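4.2 Storing spare staple sticks in the foam block

Applies to: Plellwood bench organizer, foam insert, pink

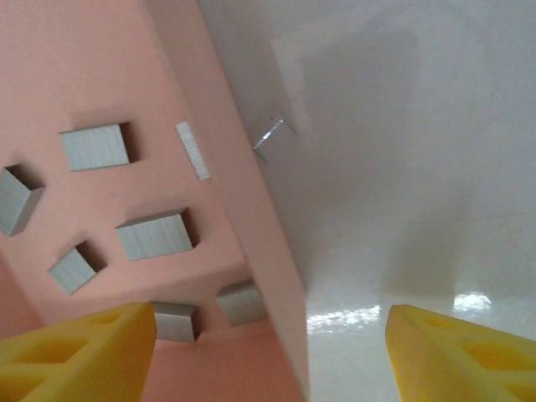
Before you start

The foam insert holds full and part-used staple sticks. Use one insert for one staple size only. Mixed sizes cannot be told apart once seated, and the wrong size will jam the stapler.

Set the insert on a flat, clean surface. Wipe the surface first; grit picked up by the foam will scratch the drawer.

Loading the insert

1. Check each stick for bent legs or loose staples at the ends. Discard any damaged section.

2. Hold the stick by its ends. Do not squeeze the middle — the glue line is thin and the stick will snap.

3. Lower one end into the pocket, then press the other end down until the foam grips it.

4. Place part-used sticks in the pockets nearest the edge. These are taken first when refilling.

5. Turn the insert a quarter turn and check that no stick slides out.

NOTE: Sticks need not lie parallel. A tilted stick is acceptable if it stays put when the insert is moved.

CAUTION: Staple legs are sharp. Keep fingertips off the underside of the stick when pressing down.

Removing a stick

1. Press the foam down beside the stick.

2. Lift the free end and draw the stick out along its length. Do not pry with a blade — cut foam will not hold.

Care

Replace the insert after 300 refills, or sooner if the pockets no longer grip. Keep it away from oil and solvents. To order a replacement, see section 7.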